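11/15/24, bench notebook, glue and paste testing

Back on the wheat paste today. I know, I know, I said last time I was done with it, but Zarmeena Bangash read my notes on the Rolov batch and asked (fairly!) why I'd changed the flour and the water in the same week. No good answer. So we started over with one change at a time, and I'm writing this down before I forget which jar was which.

Batches

A – plain cake flour, one part to 4 of water, cooked slow. Took forever to thicken and then did it all at once while I was looking for the strainer. Smooth, a bit gray. Brushes out nicely on the thin repair tissue.

B – same flour, same water, soaked overnight first. I expected this to be a waste of an evening and I was wrong. Hardly any lumps, and it went through the horsehair strainer in 3 passes. With A I quit counting and just leaned on it with the spoon.

C – the precipitated starch from Andrade. Very white, very pretty, sets up like pudding. Grabs fast, maybe too fast for me. I had a hinge strip down crooked on the Skutel ledger before I'd got my other hand around to it, and had to lift it with a damp brush and say sorry to the ledger.

The ledger, by the way, is the one with 1177 inked on the spine. Spine leather is powdery, text block is in good shape, front board hanging on by two cords and some optimism. I'm not touching the leather until I've got the paste sorted out. Tzu-hsuan Shek wants to consolidate it first and reback after, and I lean that way too, but I'd like to see how it takes on the scrap piece before anybody commits.

Peel strips

Cut the strips with the grain this time, all off the same sheet. Pasted, pressed between felts, left under the small weights. The ones from Monday were dry enough to pull. A let go cleanly at the paste line, which I don't love. B took fibers with it along most of its length, so that's a real bond. C took fibers too but the strip had cockled, and I don't want that anywhere near a page with iron gall ink on it.

Also pulled one of the old methylcellulose strips for comparison. Weak, as expected, still lovely for sizing. Keep it for that and quit trying to make it do other jobs (note to me).

Supplies: running low on the heavier tissue and on blotter. Blotter comes from Plarkisetti, and they've gone to a smaller sheet, so measure the press boards before ordering or we'll be piecing it together all winter. Whoever does the order, please copy the item number straight off the label on the package and don't trust my handwriting on the shelf tag. My 7s look like 1s.
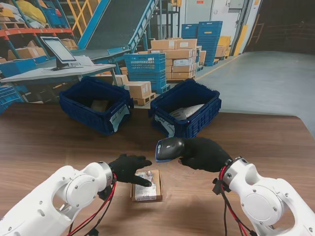

Still to do

– Soak another lot of B tonight, double the amount. Lid ON, the last one grew a skin.
– Try B thinned way down for the tissue guards. If it's too wet the tissue stretches and you get that awful ripple at the fold.
– Second pull on the pasted strips next week, same person pulling. Zarmeena and I get different results and I think she's just steadier.
– Ask Tzu-hsuan where the good bone folder went. The short one with the chip is in my drawer and I can't stand it.
– Wash the horsehair strainer in cold water. Hot sets the starch in the mesh and then you're picking at it with a toothbrush.

Leftover A is in the fridge, middle shelf, dated. Toss it when it smells sour, please don't wait for me to notice.

Questions about these notes: leave a slip in the bench tray | © Bindery bench notebook | Back to top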